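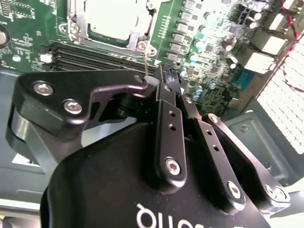 A computer motherboard, near the processor socket.

The protection plan is a bet, and the store knows the odds

You bring a computer to the register at Pondance and the clerk asks whether you'd like to protect your purchase. The question comes after you've picked the thing out and argued with yourself about the price, at the moment when you would most hate to lose it. A yes costs a little more. A no feels like leaving a baby on a bus.

I have said yes more times than I like to admit. I went through a drawer in October and found the paperwork for plans on a vacuum, a television, two phones and a desktop computer that had been gone for years. I had made one claim among the lot of them. It was for a phone charger, and it was denied.
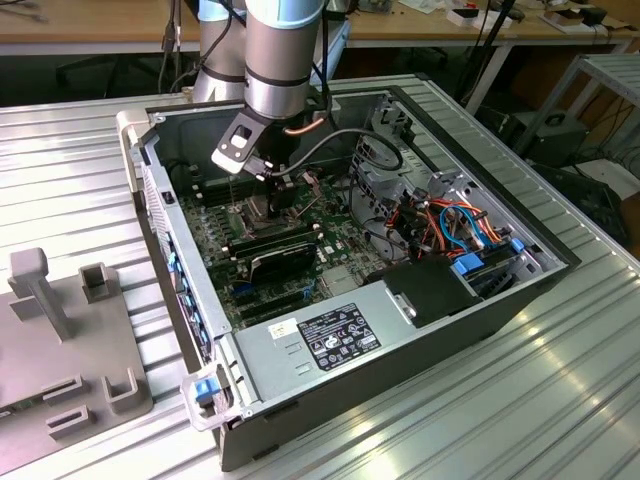

Araceli Iglesias

The case for these plans goes like this. Modern machines are complicated, repairs are expensive, and a modest payment now spares you a painful one later. Each part of that is true some of the time. What I doubt is that the parts add up to a good deal for the person paying.

Take the desktop I bought at the Pondance in Stostthorpe. It cost $800. The Soler plan offered with it was $253 for three years, and the first of those years was already covered by the maker, with a few exceptions I'll get to. So I was being asked for nearly a third of the price to insure the machine for two years in the middle of its life, when it was too old to be a lemon and too young to be worn out. If stores lost money on that they would stop asking. They have not stopped asking.

People tell me this is unfair, that all insurance works this way and I don't complain about my homeowner's policy. Fair enough, up to a point. If my house burned down I'd be ruined. If my computer died I'd be annoyed, and short of cash for a month or two. I buy insurance for the first because I couldn't recover from it. Paying extra to avoid the second is a habit we've been talked into, one register at a time.

The stronger objection came from my neighbor Encarnación Robles, who has lived on a fixed income since she retired. She bought a Stivis washing machine for $600 and took the plan, and when the drum started knocking in the third year a man came and fixed it and she paid nothing. For her, a surprise repair bill means something else doesn't get paid. I have no clever answer to that. If you truly can't absorb the loss, a bad bet may still be the best one on offer. I'd only point out that this makes the plans a tax on having no savings, and that the people selling them don't seem troubled by it.

Then there is the question of what has been sold. I read the Soler terms all the way through, which took most of an evening. Accidental damage is covered, unless it results from misuse. Misuse is "any use inconsistent with ordinary operation," and dropping something is hard to square with its ordinary operation. Batteries are out. So is "cosmetic wear," which includes hinges so long as they still hold. The plan may repair the item, replace it with one of "similar function," or pay you its current value as worked out by a method the document mentions twice and never describes.

When I called to ask about the method, a polite woman told me it depended. I asked on what. On the item, she said. I asked about my item. She said she could only tell me once I had filed a claim.

I don't think she was hiding anything. I think she was reading the same document I was.

There are things that would bring me around. Print the payout schedule on the box. Let people buy the plan thirty days after they get home, once the glow has worn off, and see how many come back for it. Start the clock when the maker's warranty ends. And tell us, plan by plan, what share of the money collected goes back out in repairs. Any of those would be easy to do. The last would fit on the receipt, underneath the survey link.

My own system is dull. When the clerk asks, I say no, and that week I move the price of the plan into a savings account I don't use for anything else. I skipped it twice when money was tight, and I paid for a dishwasher pump out of it last spring. The account has $292 in it now. Some year the refrigerator will go and clean it out, and I'll be sore about that. But the money earns a bit of interest in the meantime, and it has never asked me to define ordinary operation.

Encarnación still thinks I'm being stubborn. Her plan on the washer ran out this summer and she has already had a letter about renewing it, at a higher price. She's going to pay it.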